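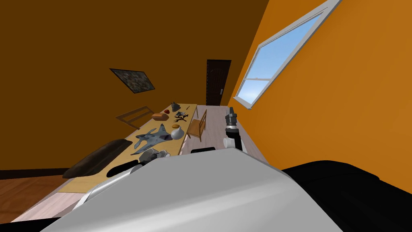 Orange room, long table, simulated. View over the robot's own shell.

skamwood_lu wrote:
Hello all, and thank you for the kind welcome in the other thread! I've been collecting tabletop examples in this simulated room since March and I'm up to 361 episodes. My plan was to keep the same walls and table the whole way through and only change what's on top. Does that sound sensible, or am I teaching it to love orange?

Haruto Sasaki wrote:
Lovely setup! I'd stop right there and change the walls, though. We did 800 episodes in one room for Sternitz and the policy went to pieces when we repainted it. 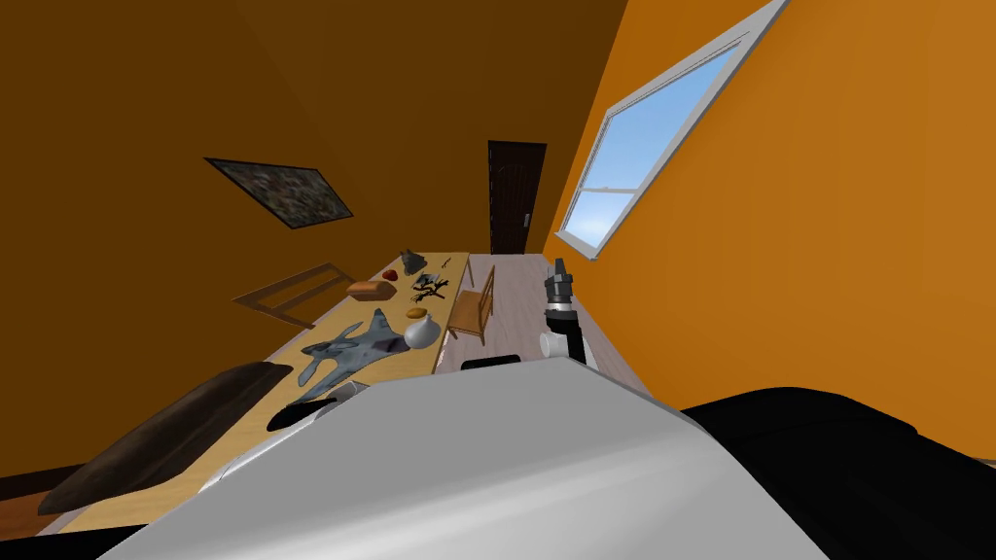
How many failed attempts should I keep in the set?
Keep every one where the arm recovers by itself, and put the rest in a separate folder so you can still look at them later.

marnard_pat wrote:
I have to disagree with Haruto a little (fondly!). Get one room working first, then repaint. If you change everything at once you'll never know what broke, and I lost most of a spring learning that. I do agree on the tilted view, by the way, leave it tilted if that's how your head camera is mounted.

Haruto Sasaki wrote:
Fair enough, but please save the seeds, so she can rerender the same episodes with other colors and not have to drive them all again.

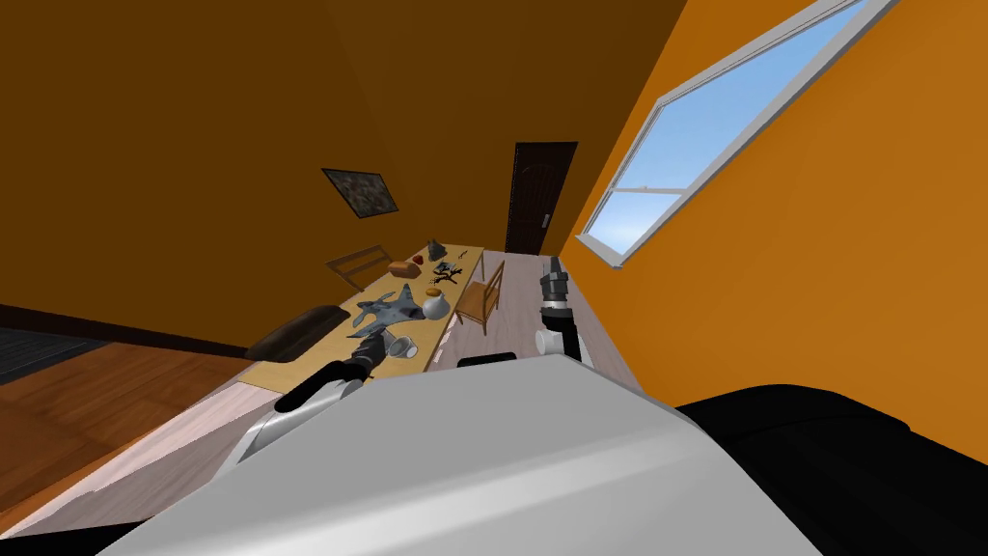
Left gripper beside the tipped cup, toy plane farther up the table.

skamwood_lu wrote:
Oh, the seeds are saved, bless you both! I'll go on to 737 in this room and then repaint. Cups on their side are next on my list, and I'd be glad to hear how other people label those.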